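Home Skills Reader > Setting Up and Clearing Away
By Dörte Thiele
October 4, 2020

Chapter 4
Covering a Table

I learned to cover a table from my aunt in Storkby, who ran a Saturday-style craft club out of her dining room all year long and never once let us put a brush down on bare wood. She kept a roll of brown paper behind the door, and before anything else came out of the cupboards, that roll did. I must have been eight or nine. I thought it was the best part of the afternoon (better than the painting, if you'd seen my painting!).

So this chapter starts with paper, and we'll get to cloths and mats on the next few pages. Paper is cheap, it lies fairly flat once you've persuaded it, and you can write on it. I still draw a circle for each dish when I'm setting out a shared table, with a name next to it, and people put things back where they belong without being asked.

Start by clearing everything off and wiping the top down. Crumbs under paper feel like gravel, and a pencil will go straight through. Then roll the paper out along the long side and stop a little short of the edges. My own table is 48 inches long and I cut my sheet to 37, which leaves a bare strip at each end for my elbows and my coffee. You may like yours to hang over instead. I don't, as I catch it with my sleeve and the whole lot goes sideways, jam included.

If the paper curls, roll it backward on itself for a minute, then lay it down again. Tape only the corners. I used to tape all the way around and spent ages peeling it off afterward, cursing under my breath.

Once the sheet is down, bring out one thing first and see how it sits. I like a bowl for this, something low with a bit of weight in it. Look at it from where you'll be standing and from the other side too, and leave room for a hand to reach the rim. Then add the next thing, and the next. You'll find you need less on the table than you carried in.
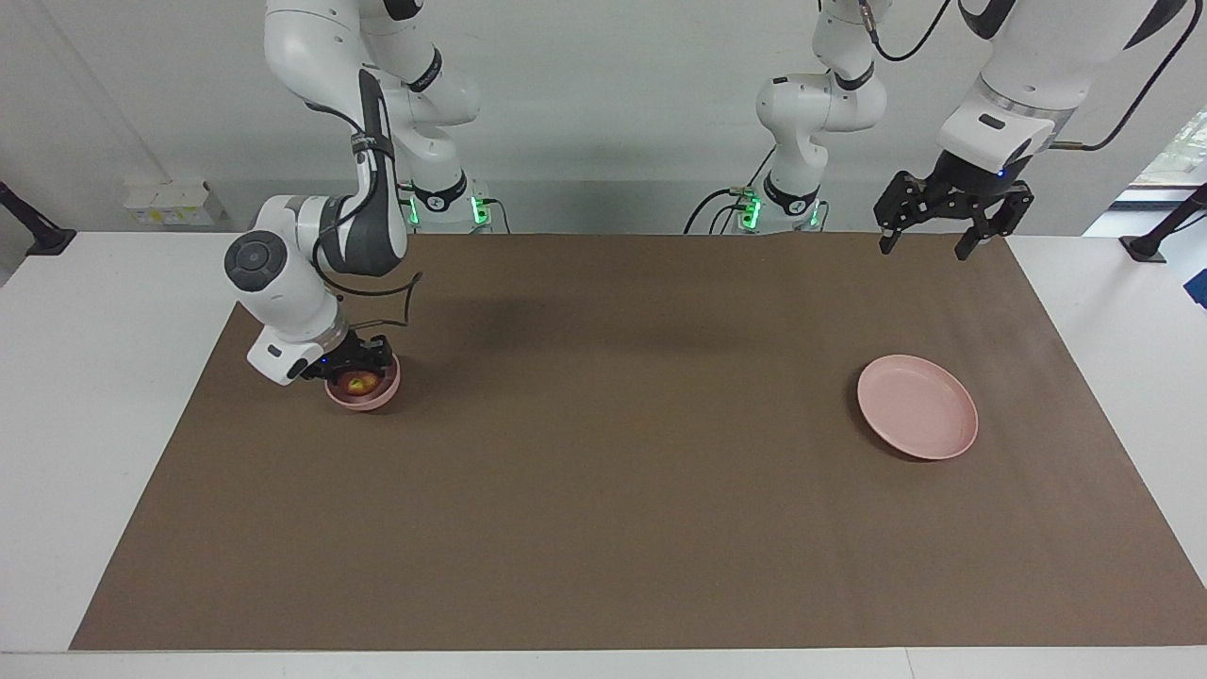
Fig. 4.1 A pink bowl with a small red-and-yellow fruit in it, on a table covered with brown paper.

Before you read on, try it with whatever you have at home. An opened-out grocery bag will do for a small table, printed side down. Keep the sheet when you're done, too, because we'll need it again for the folding exercise in section 4.2.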